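Datasets > Community Events > Kerkitz Fair Results

# Kerkitz Fair Results

Entry and placing records from the Kerkitz Fair, typed up from the judges' books and the printed premium lists. The set covers livestock, baking, canning, quilts, flowers, vegetables and the youth classes. It does not cover the grandstand events, the parade or the talent show.

## Contents

There are 2,996 rows in 2 files:

- `entries.csv` has one row per exhibit, with class, division, placing and exhibitor code
- `classes.csv` has one row per class, with the name as printed and the name we use

Nearly 400 rows have no placing. Most of these are exhibits that were entered but never brought in. A few come from pages in the poultry book where the ink has run. Both kinds are left blank in `placing`, and the `note` column tells them apart where we could.

## Columns

`division` is one of Open, Youth or Senior. The Senior division was added partway through the run, so older exhibitors show up under Open in the early books.

`placing` is 1 to 4, or HM for honorable mention. Best of Show is a separate yes/no column. A Best of Show exhibit also keeps its first place in its own class.

`town` is the town written on the entry tag. Paredes and Bralta account for most of it. Spelling has been made the same throughout, but we did not try to correct a town that looked wrong.

`exhibitor` is a code. The same person should have the same code every year, but people who changed their last name may have two.

## How it was typed

Constanza Domínguez typed the livestock and poultry books. Kumaresan Bangera typed everything else and built the class table. Each then checked the other's pages against the original. Where the judge's book and the premium list disagreed, we went with the judge's book and put the other reading in `note`.

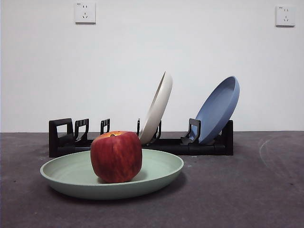

*Wall outlets and gray surface.*

Class names were the slow part. "Pickles, bread and butter" appears under several different names, and the quilt classes were split by hand and machine work, put back together, and split again. Use `class_id` if you want to compare years. Use `class_printed` if you want what was on the tag.

## Known problems

- Rabbit classes in the first book are grouped by color only, with no breed.
- Two-person entries in the baking classes are listed under the first name on the tag.
- Premium money is not included. The amounts were kept in a separate ledger that we have not seen.
- Flower arrangements have a theme each year. The theme is in `note` and is missing for some years.

## Use

Free to use for any purpose. Please name the Kerkitz Fair Results set if you print a table from it. Do not try to match exhibitor codes back to names for the Youth division.

Corrections are welcome through the issues page. Give the row number and, if you can, a copy of the tag or ribbon. The files are updated once a year in September, after the new books are typed.

Related datasets

- Bralta Harvest Days Parade Entries
- Paredes Pie Auction Records
- Rirnard Tractor Pull Results
- Kerkitz Fair Premium Lists (scanned pages)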